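Outdoor Leadership 1: Day Hikes
Handout for Session 4 – Food, pace and rest stops
Instructor: Ama Appiah

Read this before the Thursday session. We will use the Kevus ridge trail as the planning case again, so bring your copy of the map from last time and a pencil.

1. Setting the pace

The first half hour decides most of what follows. A group that leaves the parking lot fast will spread out by the first switchback, and the people at the back will get the shortest rests all day, as the front starts walking again when they arrive. Put a steady walker in front and a second leader at the back. Everyone should be able to talk in full sentences on the flat. On steep ground, shorten the step and keep the rhythm.

On the Kevus trail the first climb is 210 meters, starting right after the footbridge. Stop for layers before the bridge. The path above it is narrow and there is no good place to take off a pack until the shelter at Aryee.

2. Rest stops

Two kinds of stop are used in this course.

Short stop: five minutes, packs may stay on. Drink, check feet, adjust clothing. The clock starts when the last person arrives.

Long stop: 20 minutes or more, packs off, jackets on. Choose a spot out of the wind and away from loose rock. Count the group before leaving.

Georges Sfeir's notes from the February course have a worked timetable with 13 hikers. His group lost most of its time at unplanned stops – shoelaces, photos, looking for gloves – and very little on the climb itself.

3. Food on the move

Eat small amounts early. Hikers who wait until lunch are often slow and cold by the middle of the afternoon. Plan on a snack at every second stop and keep it in a jacket or hip belt pocket. In cold weather, avoid anything that freezes hard.
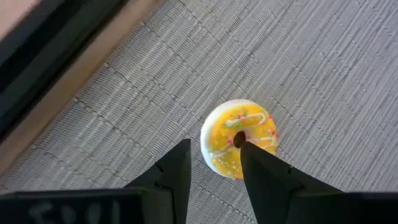 Donut with yellow glaze and pink-red sprinkles.

Sugar works quickly and wears off quickly, so mix it with bread, nuts or cheese. Ask about allergies before the trip, in writing. One leader carries spare food for the whole group, and it stays in the pack unless it is needed.

4. Turning back

Set the turnaround time at the trailhead and say it out loud to everyone. For Kevus we use 1:30 p.m. at the Bomeck saddle. If the group is not there by then, it goes down the way it came, whatever the weather looks like.

Exercise for Thursday

Work in pairs. Plan the route for a group of 17 with two leaders, starting at 8:30 a.m. Mark each short and long stop on the map, write down who walks last on each section, and list what the second leader carries. Ashok Rastogi will collect the plans at the end of the session.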